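The Chip That Wouldn't Sit

I loved the night shift at Covumine. Two robot arms, a slatted aluminum table, a row of dead office computers waiting to be turned into live ones, and me with a thermos and the best chair in Geltden! The day people called it babysitting. I called it front-row seats.

The arms ran software from Halás, and we had nicknamed the whole setup after it. "Halás is hungry," we'd say when the parts plate was empty. By that Wednesday in July it had put 1,714 processors into 1,714 sockets, and I had watched a good share of them with my chin on my fists. We were promised a party at 2,000.

At ten past two in the morning, it picked up a Xeon and stopped.

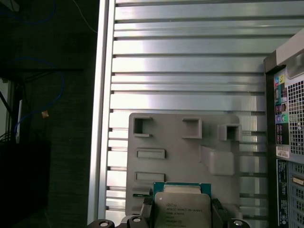

The wrist camera's view, with the Xeon in the fingers.

No alarm. No red banner, no beep. The log said GRIP OK, and then a second later it said GRIP OK again, and then it kept on saying it, line after line, like somebody patting their pockets for keys. I rolled my chair up to the screen and grinned. In all those months it had never done anything strange, and I'd been hoping so hard for something strange.

Then it started to move toward the computer, and I stopped grinning.

The force number was wrong. The fingers were holding a piece of metal and green board, and the readout said zero. Zero! As far as the arm knew, it was carrying air. It would go down looking for the first touch of the socket, and it would never feel one, and it would keep pushing. There are more than 2,000 little springy contacts in a socket like that, finer than eyelashes, and below them a motherboard that had come all the way from Cosville wrapped like a wedding cake.

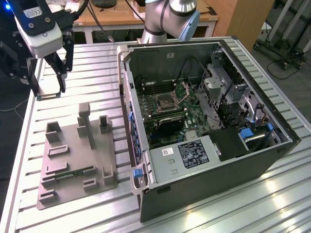
The open tower and the parts plate on the table.

I hit the stop. I have wanted to hit that big button since my first day, I'll admit it, and it was every bit as good as I'd dreamed – a fat, solid clunk, and then quiet all over the room.

My heart was going like mad. I did what the binder says: hands off, wait for the drives to drop, write down the time. Then I sat there and scrolled back through the night's numbers, and I found it. The force reading had been sinking since midnight, a tiny bit with each pick, so smooth that no single step was big enough to trip the check. The sensor was dying politely.
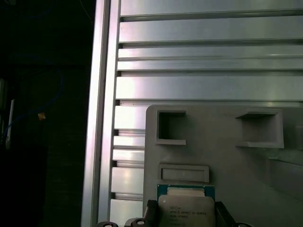 I read the model number off the camera feed out loud, E5-2630V3, as if I were calling a patient's name in a waiting room. "You're fine," I told it. "You're going to be fine."

The morning crew found me still at it, with four pages of notes and a plan for a new check that would watch the slow drift as well as the sudden jumps. I talked so fast they made me sit down and start over. They swapped the sensor before lunch. I should have gone home to bed, but I asked if I could stay for the first pick, and they gave me back my chair.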